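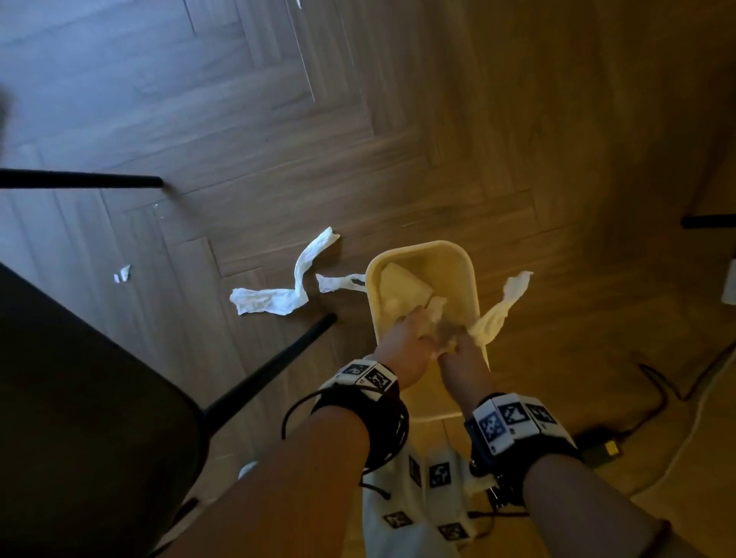
How much of the sorting work still has to happen down on the floor?

Most of it, for now. The tables we asked for in the first budget haven't been bought yet, and the floor is where people have room to spread out and get a basin between their knees.

So, hello again from the tidy-up room at Goltetau! Nabila Nugroho here, writing the second progress report on the Droda home-tidying course for Larasati Sitompul and everybody at the Sitompul fund. Larasati, you asked me to keep it short last time and I didn't, so I'll try harder.

Where we are

We have 18 people signed up and 2 groups running, one in the morning and one after lunch. The course still covers the small jobs that pile up in a lived-in room – paper bits, stray cloths, cushions that have wandered off, cords on the floor. We had 20 places to fill, so there are two left, and I'd like to hold those open until December in case the waiting list moves.

The paper and cloth session was a surprise to me. I'd planned it as a quick warm-up, and it took up the whole morning! Tissue is a pain. It tears, it twists up into strings, and bits of it end up all over the floor when you're trying to get it into one place. We use a pale yellow plastic basin for this and I've become very fond of it, because it has a wide rim and you can push things down into it with one hand while you gather with the other. Cloths get folded, paper gets gathered, and then we argue a bit about whether they should ever have shared a basin in the first place. (I say no. The afternoon group says it saves a trip.)

The herringbone floor is lovely but it has its own ideas about white scraps, which like to settle along the seams. I've added a last look over the floor to the end of every session, chairs pulled back, before anyone puts their shoes on.

Seats and cushions

After paper we move up to the chairs. I teach it in the same order each time: lift the cushion, clear what's behind it, straighten the cover, put it back. People want to skip straight to the straightening, me included, and then you find a whole heap of cloth stuffed down the back.
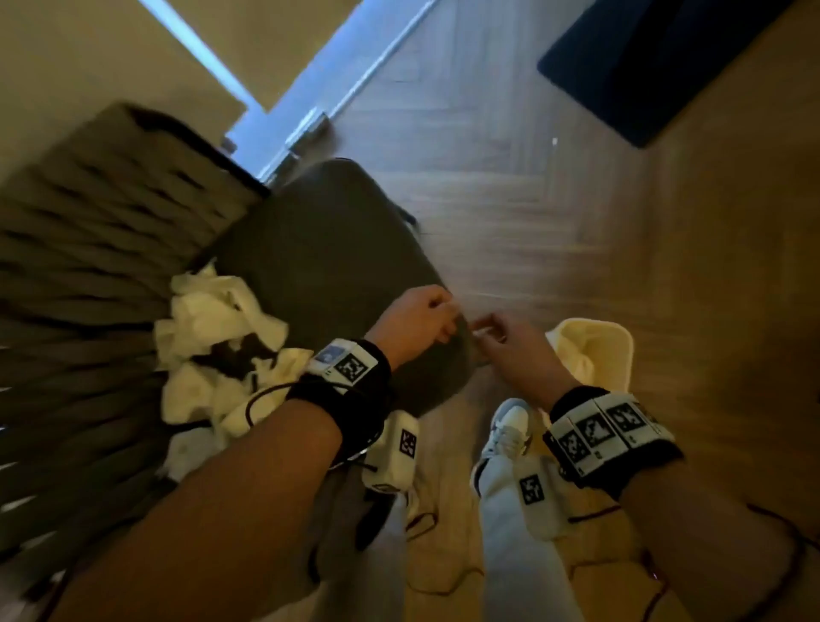 Both hands at the near edge of the dark grey cushion, with white and cream cloth heaped behind it.

The woven chair is good for teaching because the gaps between the bands catch fluff, and it gives people a reason to slow down. I'd like one more like it. The plain black chairs are fine for sitting on, but they don't teach you much.

Money

We've spent $89 since the last report. That went on two extra basins, a bundle of cotton cloths, and the Zovby storage boxes you approved. The boxes are a little shallower than I'd hoped, so the thicker towels have to go in rolled. I haven't touched the table money and would like to carry it over, if that's okay with you.

What's next

Cords! I keep putting that one off, and the floor near the right-hand chair tells me I shouldn't. After that comes bedding, which needs more space than we've got, so I'm asking about the bigger room down the hall. If you have any pull there, Larasati, a word from you would help a lot. I also need a yes or no on the extra chair before I write up the next order.

Come by any morning – we start at 9:30 and there's always coffee.

Nabila

Related items
Droda course: first progress report
What we keep in the Zovby boxes
Folding cloths for small shelves
Goltetau room bookings

Contact the Droda course | © Goltetau | Back to top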